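Projekt Muladura, Protokoll 2020-06-10

TOP 2: Datenerhebung mit Handgreifern
Bestand: 2,795 Demonstrationen, davon 307 ohne durchgehende Markerpose. Die Posenschätzung läuft je Greifer getrennt über den Markerwürfel.

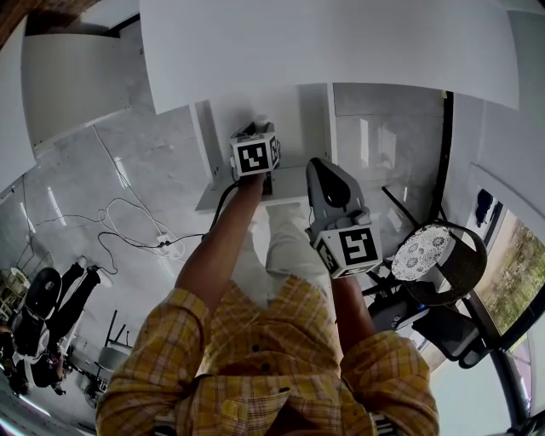

Saha wendet ein, die Ausfälle beträfen vor allem Aufgaben in Bodennähe; der Filter aus April sei dafür zu streng.

Beschluss: Neuauswertung mit 1,000 Demonstrationen, Vergleich beider Filter. Bericht durch Ender.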